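Right, thread time. A fortnight into comparing two sets of gripper fingers on our two-arm bench at Vestville and I have Opinions. Grab a tea.

The question from Kenza Younis was simple enough: do we stay with the stock fingers, or swap to the longer Flornano ones that everyone keeps going on about? Same arms, same controller, same wrist, only the fingers change.

I said it'd take an afternoon. Reader, it's March and I'm still at it.

First up was the easy stuff: blocks, cups, a sponge. Both sets sailed through and I learned nothing whatsoever. So I binned all that and moved on to things with wires coming out of them, and that's when it got fun!
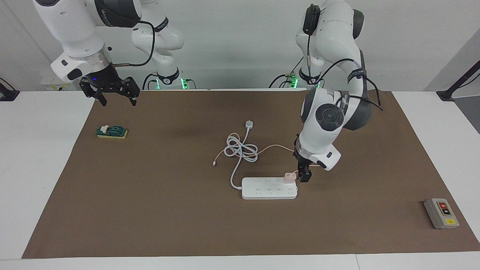
Deolinda Bettencourt
Bench tester and chief untangler, Vestville

Plugs are brilliant test objects. The body's rounded, there's not much to get hold of, and the cable tugs the whole thing sideways the moment you lift. The pink one on the power strip is my favourite (pale pink, so I can spot it from my desk).

What I'm after is a straight pull. If the fingers close a bit off centre the plug tips over in the socket and jams, and then the arm just sort of leans on it, looking sorry for itself.

Numbers so far, for those who like them: 234 pulls logged. Stock fingers fumbled 6 of theirs, Flornano fumbled 7 of theirs, same number of goes each. So basically a draw, which is very annoying after all the fuss.

BUT they fumble differently. The stock ones slip off the top and you just have another go. The long ones flex, hang on for dear life and drag the strip along with them. I know which I'd sooner have at the end of a long day.

Cables are another matter. Long fingers win there, no contest. They get down into a tangled coil and come up with one strand, where the short ones scoop up half the heap (I do love a heap, mind).

Chalerm Chaimongkol asked about the knife switch. Yes, it's on the mat, and yes, it's in the test! You've got to push a little lever over without shoving the base across the table. Closed fingers, side of the tip, slow. Anything quicker and the whole switch goes for a wander.

Camera chat, as a few of you asked. The one mounted up on the left arm is handy for lining up, but once the gripper's right down by the strip I trust the fixed view more. Might try moving it lower. Salvador Guerreiro reckons the cable will snag if I do, and he's had more snags than me.

Best tip I can give: leave the gripper speed alone when you swap fingers. I changed both at once in the first week and had to chuck two days of pulls. Still cross.

Next job is the same again with rubber pads on the stock fingers. Trovthorpe are posting me a set. If anyone's used them on round plugs, shout, I'd love to know how quickly they wear.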